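Aufruf zur Teilnahme: Fachkräfte aus Lager, Versand und Hauswirtschaft für Vergleichsstudie gesucht

Das Institut Kindel untersucht im Projekt Pliltano, welche alltäglichen Handgriffe in Betrieben und Haushalten Maschinen bereits übernehmen können und welche weiterhin von Menschen ausgeführt werden müssen. Für die zweite Erhebungsphase, die im Juli beginnt, werden Teilnehmerinnen und Teilnehmer mit praktischer Berufserfahrung gesucht.

Hintergrund
In der ersten Phase wurden 1.202 Einzelvorgänge ausgewertet. Das Heben und Absetzen formstabiler Kartons bereitet den untersuchten Systemen kaum noch Schwierigkeiten. Deutlich schlechter fallen die Ergebnisse bei biegsamen Gegenständen aus: Kabel, Folien, Textilien und Beutel verändern bei jedem Zugriff ihre Form. Eine eingearbeitete Kraft bündelt ein Kabel weitgehend ohne hinzusehen; eine verlässliche maschinelle Lösung liegt dem Projekt bislang nicht vor. Die zweite Phase befasst sich daher vorrangig mit dem Aufwickeln, Ordnen und Verpacken solcher Gegenstände. 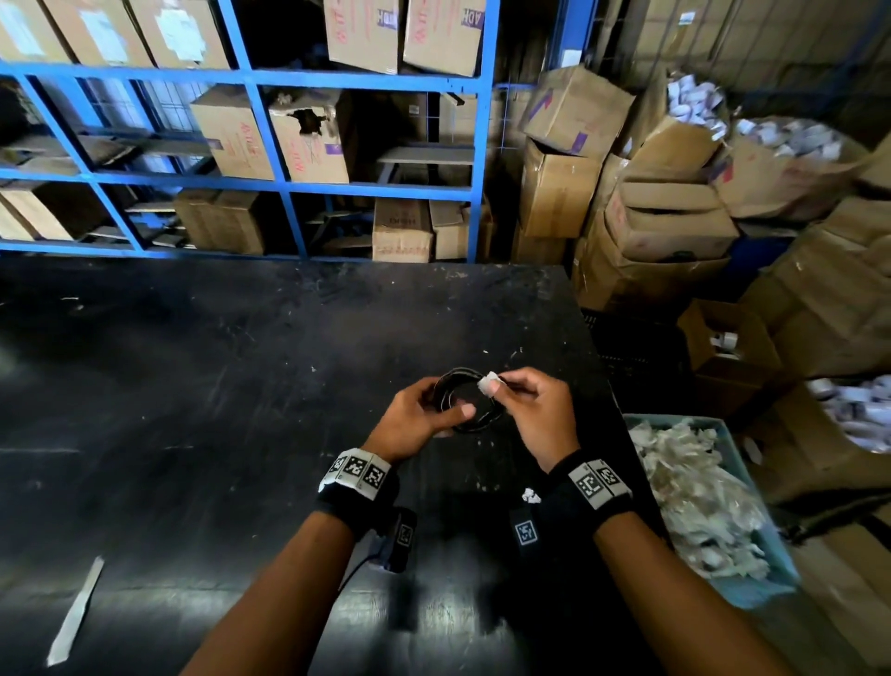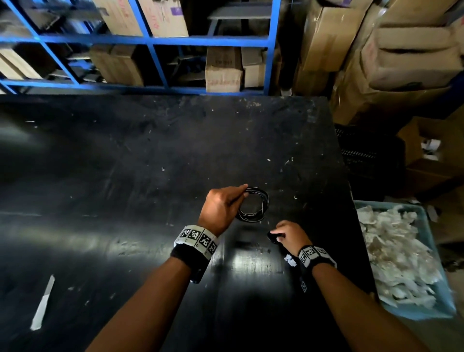 Die Studie umfasst insgesamt 11 Aufgaben. Dazu gehören neben der Arbeit mit Kabeln das Zusammenlegen von Geschirrtüchern, das Befüllen von Versandtaschen und das Sortieren von Verpackungsresten. Die Aufgaben werden in der gewohnten Arbeitsweise ausgeführt. Eine Bewertung der persönlichen Leistung findet nicht statt.

Voraussetzungen
Mindestens drei Jahre Tätigkeit in Lager, Versand, Einzelhandel oder Hauswirtschaft
Vollendetes 18. Lebensjahr
Uneingeschränkte Beweglichkeit beider Hände
Deutschkenntnisse, die zum Verständnis schriftlicher Arbeitsanweisungen ausreichen
Technische Vorkenntnisse sind nicht erforderlich. Linkshändige Personen werden ausdrücklich um Bewerbung gebeten.

Ablauf und Vergütung
Vorgesehen sind drei Termine in den Räumen der Firma Stalwood, jeweils ab 9 Uhr, einschließlich Einweisung und Pausen. Die Teilnahme wird nach Abschluss des letzten Termins pauschal vergütet. Fahrtkosten im öffentlichen Nahverkehr werden gegen Vorlage der Belege erstattet. Geschlossene Schuhe sind mitzubringen, Ringe und Armbanduhren vor Beginn abzulegen.

Datenschutz
Die erhobenen Daten werden pseudonymisiert gespeichert und ausschließlich für Forschungszwecke verwendet. Die Einwilligung kann jederzeit ohne Angabe von Gründen widerrufen werden. Die Auswertung erfolgt gemeinsam mit dem Projektpartner Zwane; eine Weitergabe an Arbeitgeber ist ausgeschlossen.

Bewerbung
Interessierte richten ein formloses Schreiben mit kurzen Angaben zum beruflichen Werdegang und zur zeitlichen Verfügbarkeit an das Institut Kindel, Kennwort Pliltano. Zeugnisse sind nicht beizufügen. Schwerbehinderte Bewerberinnen und Bewerber werden bei gleicher Eignung bevorzugt berücksichtigt.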